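Shot/reverse shot crossing the line in Skurkus, mistake or on purpose?
Forum: Editing and Film Grammar
18 replies, 1227 views

plarel_fan
Rewatched Skurkus last night and the kitchen argument is driving me nuts. For the first half we're on her right shoulder, him on the left of screen, all very normal. Then he puts the letter down and suddenly they've swapped sides! No cutaway, no camera move, just a straight cut over the line. My wife noticed and she doesn't care about any of this stuff. Is it a goof or did Padilla mean it?

Bloxham22
Meant it, no question. The cut lands right when she finds out he's known since May. The whole room flips on you because it flips on her. I love it.

gatecheck
Sorry, I don't buy that. Every line cross ever made gets defended this way. If it was planned he'd do it again somewhere, and the rest of the movie is as tidy as a TV soap. I think they lost the light, came back to the kitchen another day and set up on the wrong side of the table.

Bloxham22
He does do it again though. Train platform, second to last reel, when she turns down the ticket.

gatecheck
That one has the porter walking through between the two shots, so you get a neutral frame to reset on. Not the same thing at all.

eduardo_c
Eduardo Cabanatuan here, I was second assistant editor on Traltilero, the one Danilo Padilla made right before this. I wasn't on Skurkus so take it for what it's worth, but he used to ask us for line crosses all the time and the editor talked him out of most of them. There were 2 in our first assembly and neither made the final cut. So my money's on deliberate (and on him finally winning the argument).

plarel_fan
Oh that's great, thank you! Did he ever say what he liked about them?

eduardo_c
Only that he wanted people to lose their seat for a second. He said it a lot, usually around lunch.

gatecheck
Fine, I'll give you intent. I still think it plays like a mistake, and if my first thought is "who messed up" then I'm out of the story. A slow push around the table would have done the same job.

Bloxham22
A slow push would tell you it's coming! Watch it again with the sound off and see if you still hate it.

plarel_fan
Going to try that tonight. 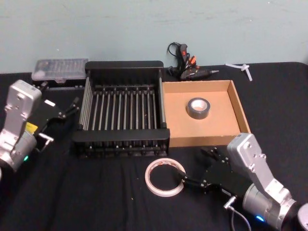
Two arms, black tabletop, dish rack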